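How to Start a Morning Walk Without Buying Anything First

Every September the fitness pages fill up with walking plans, and every one of them starts with a shopping list. Shoes, a watch, a vest, an app that congratulates you for standing up. I have been walking before breakfast for 17 years and I'm not convinced by most of it. What follows is how I'd tell a friend to begin, with the parts I doubt marked as doubtful.

Step 1. Pick a route you already know

Start at your own front door. A drive to a pretty trail sounds nice, and you'll do it twice. My first route went down Edell Street, past the post office and back up the other side. It has no views to speak of. It also has no decisions in it, and at six in the morning I don't make good decisions.

If you can't say where you'd turn around, shorten the route until you can.

Step 2. Wear what you have

You need shoes that don't rub and a layer you can take off. Magdy Gaber, who walked with me for most of one winter, wore an old pair of work boots the whole time and never had a blister. I tried the expensive Prorier walking shoes that year and had four. That proves nothing except that the price on the box won't tell you much. Walk in your own shoes for two weeks, then see what hurts.

Step 3. Ignore the step count for the first month

I wore a Sikora step counter for a while. One rainy day I stayed home, cooked, did laundry, and it gave me 3,348 steps. The next day I did my full loop and it seemed hardly more impressed. Maybe mine was a dud. Either way I stopped arguing with it.

Use the clock. Leave at a set time, walk out for ten minutes, turn around, walk back. When that feels too short, add two minutes each way. If it never feels too short, keep it where it is. Plenty of people will tell you that isn't enough. Ask them how often they go.

Step 4. Decide how you feel about stopping

The plans say to keep moving. I stop for dogs, for garden gates and for anyone on a porch who looks like talking. Abbas Daneshvar thinks this ruins the whole thing and he may be right, as far as his heart rate goes. But he quit in November and I didn't.

If you want the brisk part, pick one stretch and do it without stopping. Mine is a hill with 122 fence posts on it. I know because they're numbered. The rest of the walk can go however it likes.

Step 5. Be careful with walking apps

I tried Cetari, which wanted my birthday, my weight and permission to send me messages. The maps were fine. The messages were not. A paper calendar on the fridge and a pen will do the same job. Put an X on the days you went. Leave the other days blank and don't write an excuse next to them.

Step 6. Have something to come home to

I don't believe in rewards, or at least not the kind with badges. Breakfast is different. Set out a cup before you leave, and know what you're going to eat.
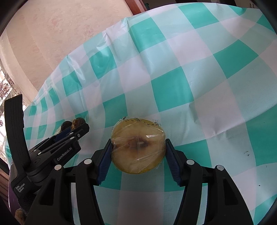
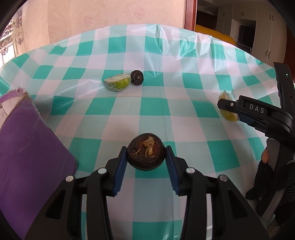

As for bad weather, you'll read that there's no such thing, only bad clothing. Whoever came up with that hasn't met the wind on my hill. I skip ice, thunder and anything sideways. Light rain I go out in – a hat with a brim does more for me than a hood, and I can hear cars coming.

If you miss a week, don't make it up with one huge walk. I've tried it and spent the next two days going down stairs backward. Go back to ten minutes out and ten minutes home, same door, same turnaround, and add the minutes again when you feel like it.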